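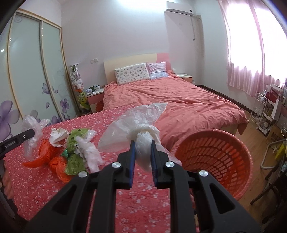
The box from Voludura came in June, when my husband was already at work in Altholm. The driver put it in the corridor and asked me to sign, and then he asked what was inside, although it was he who had carried it.

"Hands," I said.

He looked at the box again and went down the stairs quickly.

I write for the Kakdale page about things which people can rent. I have written about a carpet washer, a machine for sewing leather and a tent that smelled of somebody's dog. The editor, Inskip, pays me 70 for each review and does not change my sentences, even when I ask him to. This time he wanted me to try the grippers. Voludura rents them by the week to people who like to earn a little at home. You hold one in each hand, you do your housework with them, and the recording goes to a place where robots learn from it. You are paid for the hours that are accepted. It was this last word that Inskip wanted me to look into.

The booklet had 42 pages. I read it at the kitchen table with a pencil, as I read everything in English, and I marked the words I was not sure of. "Compliant" was one. "Deformable" was another. The dictionary said that deformable is a thing whose shape can be changed by force, and in the booklet there was a list of such things: towels, socks, dough, plastic bags.

We have many plastic bags. My mother, Ustyna Derkach, who lives with us and whose name I carry on my second passport page as the person to call, has never thrown away a bag in her life. She flattens it, she twists it, she ties it in a knot, and it goes in a basket. I had planned to do the towels. But I put the grippers on the bed for a moment to answer the telephone, and when I came back she was sitting there with one of them in her right hand, opening and closing it.

"It is light," she said in our language. "What does it want?"

"It wants to see how you do things."

"Which things?"

I said any things. She went and got the bags.

I must be fair in a review, so I write here what I wrote there. The handle is comfortable. The blue pads inside the fingers hold thin plastic well. The screws did not become loose during our week. The fingers are strong in one direction only, and to make a knot you need to turn your whole arm like a person who is winding a big clock. I made my first knot after a long time and I was sweating. I would not give this work to somebody with a bad shoulder.

My mother has a bad shoulder. She made hers before me.

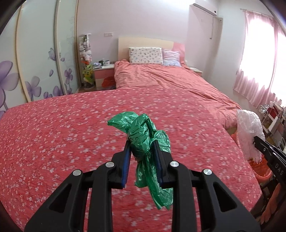 The green bag, with its knot on top.

She did not talk while she was working. At home, before all of us moved, she was packing medicine in a factory for most of her life, and I remember that on the bus she would move her fingers on her knees as if there were still boxes. I had not seen that for years. Now she was leaning over the flowers of the bedspread and her elbows were going out and in, and when a bag slipped from her she said a word to it that I did not know she knew.

"Slower," I told her. "The booklet says slower."

"Does the booklet have bags?"

We sent the first hours that evening. The answer arrived the next morning at about six. Mine were returned with a polite note: the movement was uncertain, please practice and try again. My mother's were accepted, all of them. The note for her was shorter. It said "Good pace."

I translated it for her. She asked me to read it once more in English, only the sound of it, and then she repeated it while she was pouring tea. Good pace. Good pace. She said it to my husband when he came home and he thought she was telling him to walk faster.

By the end of the week she had earned more than I get for the review. She wanted to know where her knots were going. I said that they went to a machine, and the machine would learn, and later maybe it would tie bags in some other house.

"Whose house?"

"I do not know, Mama. Anybody's."

She thought about this. "Then I should do the big ones again," she said. "I was lazy with the big ones."

The box had to be at the post office before 4. I packed it at 2 and she unpacked it, and I packed it again. In the end I wrote to Voludura to ask for the price of a second week, and I wrote to Inskip that the review would be late. He asked if there was a problem with the product.

I answered that one of the testers had not finished.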